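Washing up by hand

Washing up by hand (doing the dishes, in my house) means cleaning plates, bowls and cutlery at the sink without a dishwasher. I've done it for 22 years and still have opinions!

Order of work

Most people start with glasses and finish with greasy pans. Catriona Drummond, whose booklet Fondside Kitchens I lean on a lot, puts cutlery second, and I'm with her – forks are miserable in cloudy water.

Stacking

Plates get piled beside the sink by size, and on a dark stone counter a pale plate is easy to check for crumbs. I like to gather the spoons and forks on the top plate so they travel together.

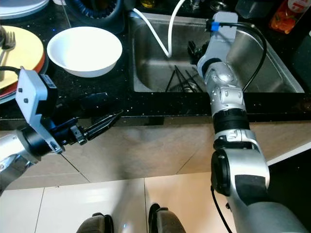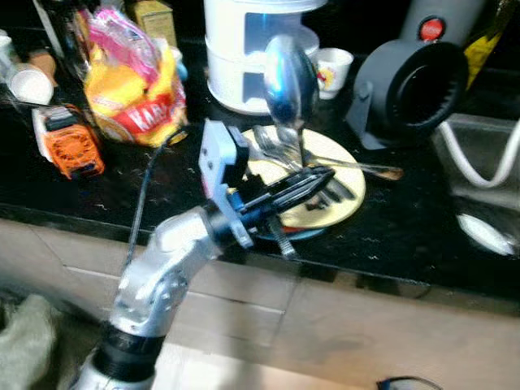
The sink

A rectangular steel basin gives you straight sides to lean things against, though it does show every water spot. Mine is 6 inches deep, too shallow for the big pot.

Drying

Air drying is the lazy choice and the one I make. In Toledo, my friend Benito Montes dries everything with a linen cloth the minute it's rinsed, knives included, and has strong feelings about people who don't.

See also: Dish rack, Draining board, Tea towel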